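Pilla Padded Gripper Cover
Protective covers and pads / Collaborative arms

The Pilla cover fits over the fingers and body of a small electric gripper and pads the edges most likely to meet a hand or a fixed surface. It is supplied by Brallidgate in one size, with two straps and a fitting sheet.

Where it fits in your risk assessment

A cover is one measure among several. It does not make an application collaborative, and it does not replace limits on speed and force. ISO/TS 15066 treats the contact as a whole: arm, tool, workpiece and whatever stands behind the person. Measure with the cover fitted, at the speed you intend to run, and record the result against the tool and the part being handled.

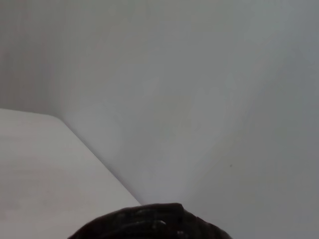 Trapping needs separate attention. A pad that gives a little in free space gives far less when the hand behind it is already against something solid. Check every point where the tool closes on a fixed surface, and start with the inside corners. Where the edge of a pale worktop meets a grey wall, as here with the dark gripper close to both, clearing the top of loose items does nothing about the gap itself. Either keep the tool path out of the corner with a safety-rated limit, or leave enough room for the body part concerned — a plain software waypoint is not a safeguard.

Fitting and care

Isolate the arm before fitting. Enter the new tool mass and centre of gravity in the controller, then repeat the force checks. Inspect the pad every 600 operating hours for splits, hardening and loose straps. Replace it at 1000 hours or at the first split.

Technical data

Mass: 38 g
Pad thickness: 5 mm
Straps: two, replaceable
Service life: 1000 operating hours

Technical contact: Uwe Wiegand, Brallidgate
Fitting sheet prepared by Defne Yazıcı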